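Thread on how I register hand-drawn layers to photographic backgrounds, for the people who asked after the last composite series. Posting the process in order. 1/13

Start with the background plate. I shoot it first and draw second. The drawing has to match the lens, and matching a lens to a finished drawing takes far longer. 2/13

Print the plate in grayscale at the size you plan to draw. Mark the horizon and both vanishing points in red pencil. If a point falls off the sheet, tape on more paper. Estimating it by eye gives you a lean that shows up in the final file. 3/13

Paper: I use Stamex smooth, the heavier of the two weights. The textured version scans with a gray speckle that survives every levels adjustment I have tried. 4/13

Draw on a light box with the print underneath. Outline the figure, then take the print away before shading. Shading over a lit sheet makes you press too hard, and the darks come out shiny on the scanner. 5/13

Put 3 registration crosses outside the drawing area, never in a straight line. With two you can correct rotation and scale. The third one catches shear, which my old scanner added to every page. 6/13

Scan at 600 dpi, 16-bit grayscale, all automatic corrections off. Illon's scan utility turns sharpening back on after each update, so check it. I lost 6 drawings' worth of scans to that in July and had to redo the lot. 7/13

Set the pencil layer to Multiply. Paper white will not be pure white, so pull the white point in until the sheet disappears, then back off slightly. Some grain should stay or the line looks like vector art. 8/13

Shadows next. The drawing needs a contact shadow wherever it meets the photographed surface, and that shadow belongs on its own layer below the pencil. Sample the color from a real shadow in the plate. Pure black reads as a sticker. 9/13 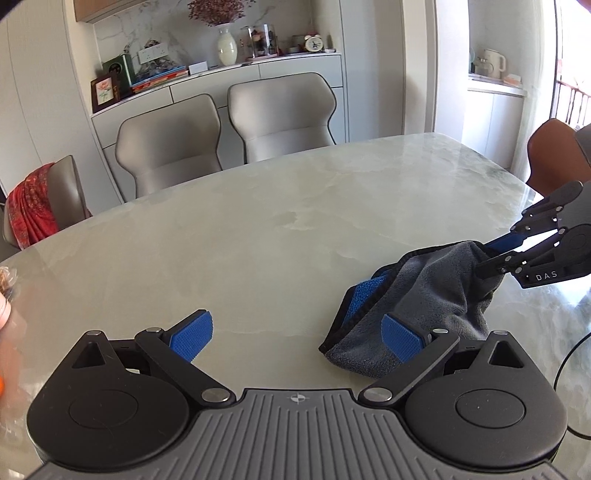 Toshiko Murakami asked about edge softness. Blur the drawing's outer edge by the same amount as the plate at that distance. I measure a sharp edge in the plate at 400%, count the transition pixels, and use half that as the radius. Usually lands between one and two. 10/13

File handling: one folder per piece, plate and scan kept untouched, working file separate. The archive is at 344 pieces and some 2,000 scans. I can still reopen the first one and re-export it. Flattened files from before that system are no use to me now. 11/13

For prints, soft-proof before sending. Graphite grays pick up a green cast on the Schumacher matte stock unless the file is converted with their profile. Venla Juntunen ran the same file on gloss and got no cast, but the blacks there swallow the fine hatching. 12/13

Replies are open for scanner settings. Correction to 6/13: the crosses go on before you remove the print from the light box, so that the same marks exist on both sheets. 13/13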